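Londberg 수집 노트, 5월
주방 소품 테이블, 오전 작업분부터

오전 9시 20분 시작. 어제 저녁에 바꾼 수집 스크립트로 처음 돌리는 날이라 앞의 몇 개는 버릴 생각으로 찍었다. 에피소드 시작 신호가 녹화보다 먼저 들어가는 문제는 없어졌다. 종료 쪽은 여전히 반 박자 늦다. 그리퍼가 다 올라온 뒤에도 정지 화면이 붙는데, 학습 전에 잘라내면 되니까 수집 중에는 손대지 않기로 한다.

현재 누적 1031개. 그중 지시문까지 붙은 것이 593개. 목표는 3000개. 속도만 보면 걱정할 정도는 아닌데 지시문 붙이는 쪽이 밀린다. 조작하는 사람이 끝나자마자 바로 적는 게 제일 정확했고, 나중에 영상을 보고 적은 것은 표현이 다 비슷해진다. "집어서 옮긴다"만 줄줄이 나온다. 오늘부터는 에피소드 끝날 때마다 한 줄씩 입력하고 넘어간다. 느려져도 그렇게 한다.

배치 규칙은 지난번과 같다.
- 큰 물건(접시, 체, 컵)은 네 판에 한 번 옮긴다.
- 작은 물건은 매 판 옮긴다. 손으로 대충 흩어 놓고, 예쁘게 맞추지 않는다.
- 토스터 오븐은 그대로 둔다. 팔이 닿는 범위를 줄이긴 하지만 그 조건도 데이터에 있어야 한다.
- 상판 구멍에 물건을 맞춰 놓지 말 것. 지난 묶음에서 딸기가 자꾸 구멍 옆에 놓여 있었다. 사람 손이 기준점을 찾아간다.

작은 과일 종류는 잡기 쉬운 편인데 접시 근처에 있으면 이야기가 다르다. 손가락이 접시 테두리에 먼저 닿으면 조작자가 무의식적으로 손목을 틀어서 들어가고, 그 틀어지는 동작이 사람마다 다르다. 한 사람은 높이에서 미리 돌리고, 다른 사람은 내려가면서 돌린다. 둘 다 성공으로 기록되어 있어서 정책 쪽에서 보면 같은 장면에 답이 두 개인 셈이다. 우선 섞인 채로 두고, 조작자 번호를 메타데이터에 넣어 나중에 나눠 볼 수 있게 한다. Plitinik 쪽 변환기는 이 필드를 무시하고 지나가는 것까지 확인했다. 지워지지는 않는다.

상부 카메라는 오전 내내 같은 위치. 팔이 아래쪽에서 들어오므로 상판 가운데 아래는 늘 팔에 가린다. 그리퍼 밑에 들어간 작은 물건은 위에서 보면 일부만 남는다. 연한 베이지색 조각 쪽으로 갈 때가 그렇다.

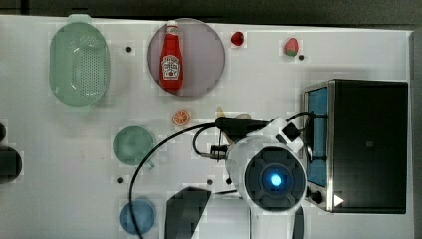

가려지는 구간이 길면 상부 영상만으로는 잡았는지 못 잡았는지 라벨을 못 붙인다는 의견이 옆자리에서 나왔다. 그래서 성공 판정을 상부 영상으로만 하던 것을 그만두고 손목 영상을 같이 띄워 보자는 것이고, 판정자가 둘 중 하나만 봤으면 그것도 적어 두자고 했다. 실패로 판정한 것을 삭제하지 말라는 말도 같이 있었다.

대체로 동의. 다만 두 영상을 나란히 띄우면 판정 시간이 늘어난다. 오늘 오후 분량만 그렇게 해 보고 얼마나 걸리는지 잰다. 실패 에피소드는 원래도 삭제하지 않았는데, 폴더 이름이 "trash"로 되어 있어서 오해가 생긴 것 같다. "fail_keep"으로 바꿨다. 경로가 박혀 있는 스크립트가 두 군데 있어서 같이 고쳤다.

11시 10분. 케이블 점검. 그리퍼에서 내려오는 검은 케이블이 상판에 닿은 채로 움직이면 작은 물건을 건드릴 수 있다. 시작 자세를 조금 높이면 고리가 덜 처지는데, 그러면 이전 묶음과 시작 자세가 달라진다. 바꾸지 않았다. 대신 케이블이 물건을 민 판은 비고에 "cable"이라고 적는다. 띄어쓰기나 대문자 없이 그대로. 지난번에는 "케이블", "선 걸림", "Cable"이 섞여 있어서 검색이 안 됐다.

점심 후 1시 30분 재개. 오후는 접시와 그 주변만 집중해서 찍는다. 지시문 후보:
- 병을 접시에서 내려놓기
- 오렌지 조각을 접시에 올리기
- 딸기를 컵에 넣기
- 작은 조각을 체에 넣기

병은 누워 있는 방향을 매번 바꾼다. 지금까지의 데이터를 훑어보니 뚜껑이 향하는 쪽이 비슷한 판이 많다. 조작자가 병을 제자리에 돌려놓을 때 뚜껑을 잡고 놓는 습관 때문으로 보인다. 몸통을 잡고 돌려놓기로 한다.

오렌지 조각은 납작하게 놓으면 손가락 끝이 상판에 닿을 때까지 내려가야 해서 힘 제한에 걸릴 수 있다. 제한값은 Tovivari 설정 파일에 있는 것을 그대로 쓰고 있다. 걸렸을 때 조작자가 다시 시도하면 한 에피소드로 보고, 홈 자세로 돌아갔다가 다시 오면 둘로 나눈다. 이 기준이 문서에 없어서 사람마다 달랐다. 수집 안내문 첫 장에 넣을 것.

손목 영상 쪽 메모. 빠르게 이동하는 구간에서는 병 윤곽이 번지고, 밝은 상판과 검은 손가락이 만나는 경계에는 압축 블록이 보인다. 라벨 글자는 읽을 수 없다. 라벨 글자를 읽어야 하는 과제가 아니므로 그 자체는 상관없다. 문제는 손가락 끝 경계인데, 접촉 직전 몇 프레임이 가장 중요한 곳이고 하필 거기서 계단 모양이 생긴다. 비트레이트를 올리면 Győri 저장 서버로 넘기는 시간이 늘어난다. 밤에 넘기면 되는 일이라 올리는 쪽으로 기운다. 이미 찍은 분량과 화질이 달라지는 것은 감수하되, 어느 번호부터 바뀌었는지 반드시 남긴다.
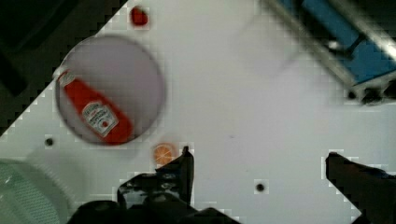
손목 카메라 영상. 접시 위 케첩병, 그 아래 오렌지 조각.

오후 3시 45분. 두 영상을 같이 보고 판정하는 방식, 생각보다 느리지 않다. 손목 영상을 먼저 보고 애매한 것만 상부 영상으로 확인하는 순서가 편했다. 반대로 하면 상부 영상을 끝까지 보게 된다. 판정 화면의 기본 배치를 손목 왼쪽, 상부 오른쪽으로 바꿔 둠. 단축키는 그대로다.

판정이 갈린 에피소드 이야기. 작은 물건이 접시 테두리에 걸친 채로 끝난 판을 한쪽은 성공, 한쪽은 실패로 적었다. 지시문이 "접시에 올리기"였으니 테두리에 걸쳐 있고 상판에 닿지 않으면 성공으로 통일. 상판에 닿아 있으면 실패. 컵도 같은 식으로, 안에 들어가 있어야 성공이다. 예전 판정은 지금 뒤집지 않고 표시만 해 둔다.

시간 동기화도 봤다. 두 카메라의 타임스탬프 차이는 오전과 오후가 비슷하고, 녹화를 오래 켜 둔다고 벌어지지는 않는다. 그래도 묶음 시작할 때마다 그리퍼를 한 번 열고 닫는 동작을 넣자. 나중에 맞출 기준이 생긴다. 이 동작은 에피소드 바깥에 두어야 하고, 학습 데이터에 섞이면 안 된다.

남은 일
- 안내문 첫 장: 재시도 기준, 테두리 기준, 비고 표기법
- 변환기에서 조작자 번호 필드를 읽도록 요청
- 비트레이트 변경 후 짧은 묶음 하나를 찍어 전송 시간 재기
- 지시문 없는 에피소드에 "나중에 작성" 표시를 따로 붙이기
- 병 뚜껑 방향 분포를 다시 뽑아 보기

오후 5시 50분 종료. 물건은 마지막 배치 그대로 두고 전원만 내림. 내일 첫 판은 큰 물건부터 옮기고 시작.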